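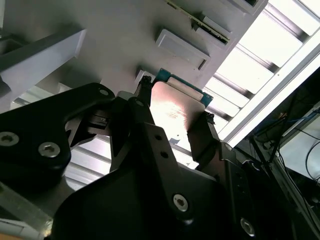

# About Vemwood

Vemwood repairs, tests and refits circuit boards. We also build the racks and panels they plug into, and we keep a large number of small parts in drawers for people who need exactly one of them. It is a narrow line of work and we have made our peace with describing it at weddings.

We started in a rented unit behind a carpet warehouse, with 26 boards on a shelf and a sign that said "Dratine," which was the name of the previous tenant. We kept the sign for longer than we should have. Some customers still make their checks out to Dratine, and our bank has stopped asking.

## What we do

Most of what arrives here is a card that used to work. It came out of a slot in a machine somebody depends on, the maker of that machine has moved on to other interests, and a new one costs as much as a decent used car. We look at the card, clean it, test it and replace what needs replacing. If it can't be saved we say so, usually the same week, and we charge for the looking.

The rest is connectors. People outside the trade assume that boards die of something dramatic. A good share of what we see is edge contacts that have been pulled and pushed by someone in a hurry, often at an angle, sometimes with a screwdriver. We don't ask. We do have a drawer of replacement connectors and a fairly strong opinion about screwdrivers.

We also do:

- slot and panel work, including blanking plates for openings you no longer use
- fit checks, where we seat and unseat a card over and over until either it or we complain
- short runs of boards for equipment that has outlived its parts list
- cable tidying, on request and by the hour (you will want to ask for an estimate)

## The Petchrat bench

Our longest bench is called Petchrat, after a test rack we bought at auction and never managed to get running. The rack went for scrap years ago and the name stayed with the bench. It's where fit checks happen. A card that goes through Petchrat leaves with a paper tag saying what was tested and what we'd keep an eye on. Please read the tag. We write them by hand and our handwriting is improving.

## Where things are kept

The parts room holds 296 drawers, all labeled, most of them correctly. Drawer 26 has been marked "misc, do not add" since we moved in, and it is the fullest one we've got. There are a little over 2,000 different part types in the catalog. If you're hunting for something odd, send a clear photo of the markings and a ruler next to the part -- a coin is fine too, but tell us which coin.

## Kelluvden

In August we took on a second room across the yard, Kelluvden, for incoming work. Boards are logged there, bagged and given a number before they come over to the benches. Before Kelluvden, incoming work lived on a windowsill. We would like to thank the windowsill for its service.

## Sending us something

Use an antistatic bag, then a box that is bigger than you think it should be. Put a note inside with your name, the machine it came from and what it was doing when it stopped. "Broken" is a popular answer and we can work with it, but it takes longer.

Drop-offs are at the yard door until four in the afternoon. Ring twice -- the first ring only wakes up the bell.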